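Limmont switches to colour-coded trays for push-button spares

28/09/2018

Limmont has changed the way push-button components are held at the assembly benches in its Skokoldale workshop. Parts that were previously drawn from a common bin are now set out in shallow coloured trays, one on either side of the control box being worked on.

The change follows a stock review completed in July, which covered 205 control stations returned for refurbishment. Of these, 13 had been fitted with a button of the wrong colour. All were caught at final inspection, but each had to be reopened, rewired and retested, at an average cost of 20 minutes of bench time per unit.

Under the new layout the trays are rectangular, with a raised lip and rounded corners to keep cylindrical parts from rolling onto the bench. Tray colour identifies the tray position on the bench and is independent of cap colour. A red-capped component may therefore be issued in a blue tray, and green-capped components in a red one. Fitters are asked to check the cap and the base before removing a part. 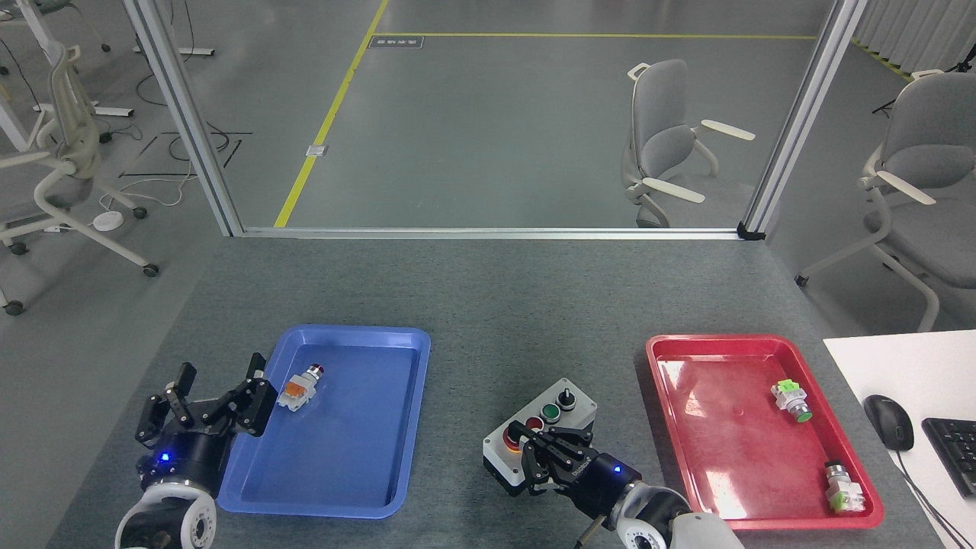
Control boxes covered

The procedure applies to small grey enclosures carrying a red mushroom button, red and green round buttons and a black rotary selector switch. Larger enclosures built at the Doltau site continue to use the existing bin system.

No more than 3 loose components may be held in the trays at one bench at any time. Parts may be laid on their side or stood upright, provided the cap colour is legible from the working position. Unused components go back to stores at the end of the shift.

The trays are supplied by Wattanapong and are washable. Limmont said replacement labels for the storage racks would be issued separately, and that part numbers and order codes remain unchanged.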